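ウォナムの筆箱

ズレマ・ズニガが言うには、その筆箱に入れておいたペンは乾かないのだそうだ。

「蓋を開けておいても?」
「開けておいても」
「ペンのキャップを外しておいても?」
「それはやったことがない」

そこが肝心だろうと思ったが、黙っていた。グレコ通りの文具店で1,270円だったという。白いプラスチックの、どこにでもある筆箱である。フリナインという会社が出していて、商品名はウォナム。ウォナムとは何か、と訊くと、名前だと言う。名前なのはわかっている。

私は十一年、グディツ商会で返品の手紙を読む仕事をしてきた。乾かないペン、減らない石鹸、枯れない鉢。どれも人は本気で書いてくる。減らないはずの石鹸が減ったので金を返せ、という手紙に、使ったからではありませんかと返事を書いたら、上司に呼ばれた。だから、こういう話を聞くときの顔はできている。ズレマはその顔が嫌いだ。

「じゃあ、置いていくから」と彼女は言った。「自分で見ればいい」

淡い色の机の上に、彼女は筆箱を置いて蓋を開けた。中は縦に仕切られていて、細いほうの溝には何もない。広いほうに、赤いキャップのマーカーが一本寝ている。

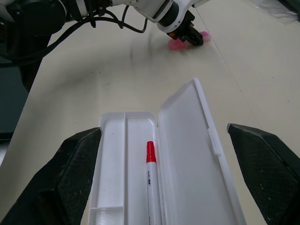 「このマーカーは父のだった」とズレマは言った。「三年、一度も替えてない」

替えていないことと、使っていないことは別である。私は何に使ったのかと尋ねた。彼女は少し考えて、箱に名前を書いた、と答えた。引っ越しのとき、父親の荷物の箱に。それから荷物が着いた先で、もう一度、別の箱に。三年でそれだけなら、菓子の空き缶に入れておいてもたぶん書ける。

そう言ってやろうとして、彼女が蓋の留め具を爪で押しているのに気づいた。押しても何の音もしない。開いている蓋なのだから当たり前だ。それでも押している。

「お父さんもこれを使ってたのか」
「ううん、筆箱は私が買った。父は輪ゴムで束ねてた」
「束ねてたころは乾いたのか」
「知らない。父のペンなんて見てなかったから」

これでは比べようがない。手紙だったら「ご使用状況を詳しくお知らせください」と書いて戻すところだ。

彼女が帰ってから、私は説明書を読んだ。鞄に入っていたのを一緒に置いていったのである。折りたたんだ紙の表に、二〇一〇年五月とある。ペンが乾かないとは、どこにも書いていない。「大切な筆記具をやさしく守ります」。やさしく守る。こういう文句を考えた人間に会ってみたいものだ。裏面には通し番号で3,605とあり、その下に、蓋を無理に反らせないこと、と小さく刷ってあった。

つまりフリナインは何ひとつ嘘をついていない。乾かないと言い出したのはズレマだけで、しかも彼女は一度も試していない。三年のあいだ、キャップの閉まったマーカーを閉まった筆箱に入れて、乾いていないと言ってきたわけだ。

試すのは簡単だった。マーカーを取り出して、紙に一本、線を引く。書ければ、書けたというだけのことで、筆箱の手柄にはならない。書けなければ、彼女の話はそこで終わる。どちらにしても私の負けはない。こんなに割のいい賭けは、仕事でもめったになかった。

もう一度筆箱のところへ行ったのは夕方だった。

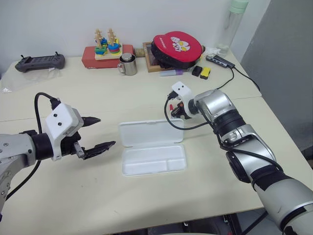 開いた筆箱。手前のトレイは空になっている。

中身のなくなったトレイを、私はしばらく見ていた。仕切りがあるせいか、空でも何かの順番を待っているように見える。そういうことを思うのは疲れているときだ。マーカーを手に持って、紙を用意して、キャップに指をかけた。

そこで、父親の箱のことを考えた。二度書いた名前のことである。一度目はともかく、二度目はなぜ書いたのか。着いた先で書き直す理由など、宛先が変わったか、受け取る人が変わったか、そのどちらかしかない。訊けば彼女は答えただろう。私は乾くか乾かないかばかり訊いていた。

電話が鳴った。ズレマだった。

「書けた?」
「まだ試してない」
「ほら」
「ほらって何だ。試してないと言ってるんだ」
「だから、乾いてないでしょう」

めちゃくちゃな理屈だ。私はそう言った。彼女は、明日取りに行くから蓋を閉めておいて、と言って切った。

開けておいても乾かないんじゃなかったのか。

マーカーを広いほうの溝に戻した。赤いキャップは閉まったままである。説明書を元の折り目でたたみ、それから蓋を閉めた。無理に反らせないように閉めた。信じたわけではない。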